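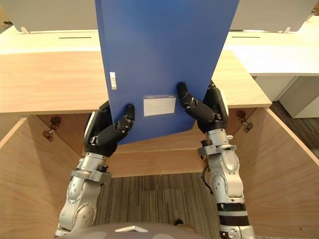 Trokov's people asked me twice whether it could put a folder back as well as take one out.

Open day report, December
By Mereana Hollis
12 shares | 2 comments

Good question, and one I'd like the next phase to cover! Visitors got to stand close and hand files over themselves.
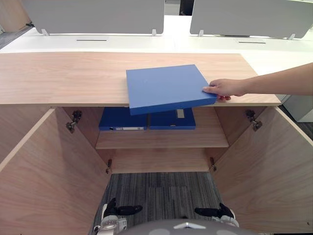
We've spent $400 of the $1000 for hosting -- mostly lunch, I admit.

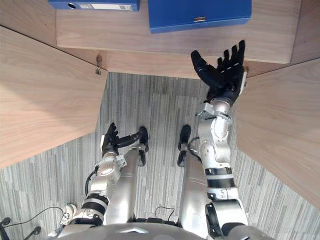

Reaching toward the shelf, open day.

Isix wants a second visit, and I've said yes if you're happy.

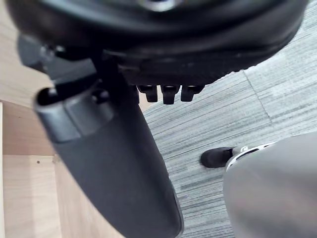
I'll send dates once the room's booked.

Comments
Vasconcelos desk: Great afternoon, thanks!
pk148: Is the second visit open to all?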